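Oldest (9) melts down every time the baby naps, help??

Posted by Imogen Dawber in Siblings & Family Life

Ok typing this fast while the little one is down. My oldest used to be the easiest kid on the planet. Now the second I say "shh, nap time" he turns into a marching band. Slams doors, yells up the stairs, drops his whole bin of blocks. The baby wakes up, I yell, he cries, I feel awful. Repeat.

Have tried: sticker chart (lasted 2 days), screen time (works but then he wont get off it), sending him outside (he rings the doorbell). My husband gets home after dinner so it's just me. My mother says ignore it. Easy for her to say.

Is this a jealousy thing at 9? I thought that was toddlers. Anyone been through it and come out the other side?

Rutilio Ochoa

Yes it's jealousy and yes they get it at 9. Ours was 10 when his sister came and he was worse than a toddler, because he could argue.

What helped us was making nap time HIS time. First part of the nap I sat with him, no phone, no laundry. He picked what we did. Mostly cards, sometimes he just wanted to talk about some game I don't understand. After that he had to do a quiet thing alone. He held up his end most days. Not all. Some weeks it all fell apart and we started over.

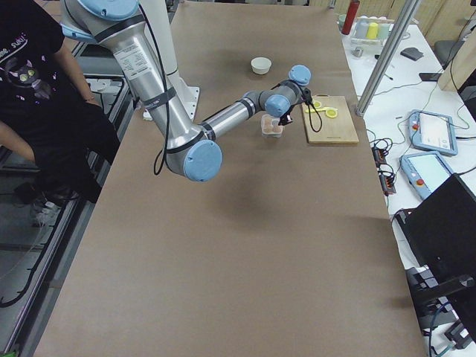
Also stop saying shh. I know, it's a reflex. But he hears it as "you're the problem." We switched to "baby's asleep, want a snack?" Same message, way less drama. And a cheap white noise machine outside the baby's door so that a dropped block isn't the end of the world. Ours ran so much that the dial broke off and it still worked.

Oh and dinner. Let him have 10 minutes with dad by himself when dad gets home, before anybody hands over the baby. Made a bigger diference than I expected.

Pustance

take the doorbell battery out lol

mine grew out of it by summer. hang in there

Imogen Dawber

Thank you both. Battery is out. Going to try the cards thing tomorrow, he's been bugging me to play Uno anyway and I keep saying later. Did not realize how much I say later. Rutilio did you do it on weekends too or just school breaks? Baby's up, gotta go

Rutilio Ochoa

Every nap, weekends too, but my wife and I traded off. If you miss one just tell him you missed it and do it the next day. He'll keep score but he'll get over it.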